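We use cookies to improve your experience on this site. By continuing to browse, you accept our cookie policy. Accept | Settings

FOR IMMEDIATE RELEASE

Naidu Kidney Foundation Opens 2020 Grant Cycle for Patient Travel and Home Dialysis Support

TOKBRIDGE, January 8, 2020 - The Naidu Kidney Foundation is accepting applications for its 2020 patient assistance grants. The cycle covers two programs: travel reimbursement for people receiving in-center hemodialysis, and one-time equipment grants for people starting dialysis at home. Applications are open to adults with stage 5 chronic kidney disease who live in the Tokbridge and Ruvberg service areas.

Chronic kidney disease is a gradual loss of kidney function. At stage 5, the kidneys can no longer remove enough waste and fluid from the blood, and most patients require dialysis or a transplant. In-center hemodialysis is usually scheduled three times a week. Patients who live far from a center carry a recurring transportation cost that is often not covered in full by their health plan.

The foundation received 2,778 applications in the previous cycle, which closed in December. Of these, 1,724 were approved in full. A further 121 were approved in part, in most cases where the applicant already received mileage payments from another source. Incomplete documentation was the most frequent cause of denial.

Three changes apply to the 2020 cycle:

The minimum one-way distance for travel reimbursement has been removed. Applicants are now assessed on total monthly travel cost.

Home dialysis applicants may submit a training completion letter from their clinic in place of a physician's statement.

Decisions will be issued within 60 days of receipt of a complete application. Applicants will be notified in writing.

Travel grants are paid monthly against submitted records. Acceptable records include fuel receipts, transit passes, and paratransit invoices. Equipment grants are paid directly to the supplier and may be used for storage shelving, water line modification, and minor electrical work needed for the treatment area. Grants may not be used for medication, rent, or insurance premiums.

Enrollment in the foundation's patient education series opens with the grant cycle. Sessions will be held at the Grundudia Center in Tokbridge and at the Ruvberg branch office. Topics include fluid limits, access care, transplant evaluation, and reading lab results. Attendance is free and is not a condition of receiving a grant.

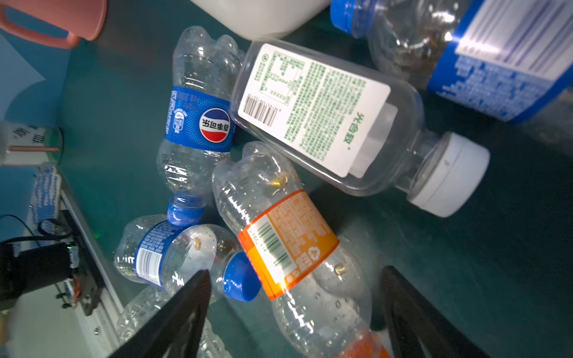

The session on fluid limits explains how to set up a daily intake log with the dialysis care team. Participants will practice recording drinks by volume consumed and converting between ounces and milliliters. Bottled drinks vary in shape and capacity, from a Pepsi bottle to a larger, squarish one with a nutrition-style table on its label, and the session covers where to look for serving size, sodium, and added phosphate. Individual fluid limits are set by the patient's nephrologist and will not be assigned in class.

Application forms are available from dialysis social workers and from both foundation offices. Forms may be returned by mail or in person. Applicants who received a grant in the previous cycle must submit a new form and current proof of residence.

About the Naidu Kidney Foundation

The Naidu Kidney Foundation is a nonprofit organization that provides financial assistance and education to people with kidney disease in Tokbridge, Ruvberg, and surrounding communities. It does not provide medical care.

Contact: Naidu Kidney Foundation, Communications Office, Tokbridge | © 2020 Naidu Kidney Foundation. All rights reserved. | Back to top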